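Descaling a countertop appliance with citric acid

Updated May 29, 2025

Limescale builds up wherever hard water is heated. It slows heating and can block small outlets. The method below suits kettles, steamers and small boilers with a plain metal or plastic tank. Check the manual first: some makers rule out acid of any kind.

You will need food-grade citric acid, a measuring jug, a soft cloth and a bottle brush. Tistier sells the acid in 2 kg tubs, which keep well if the lid is shut tightly.

1. Unplug the appliance and let it cool fully. Empty the tank.

2. Stir 64 g of citric acid into 2 litres of cold water until no grains remain. Do not add vinegar or bleach.

3. Fill the tank to the maximum line. Leave it for 30 minutes with the power off.

4. Drain into a sink. If scale is still visible, brush the loose parts and repeat step 3 with a fresh mix.

5. Fill with clean water and drain. Do this three times.

Removable filters should be soaked in a separate bowl. Brotska filters have a rubber seal, so take it off before soaking and refit it with the flat side down.

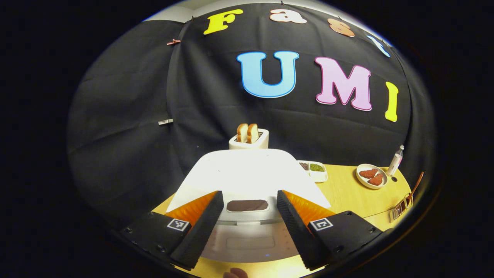
A white appliance on a light wooden tabletop.

Wipe the outer casing with a damp cloth only. Citric acid marks marble and limestone, so work on wood or laminate and mop up drips at once. Keep the plug and base dry throughout.

How often to descale depends on the supply. The last reading we took at Fokcombe was 187 mg/l as calcium carbonate – hard enough to need treatment every six weeks with daily use. Softer areas can go three or four months.

Spare seals for older models are listed under Gittins part number 3613.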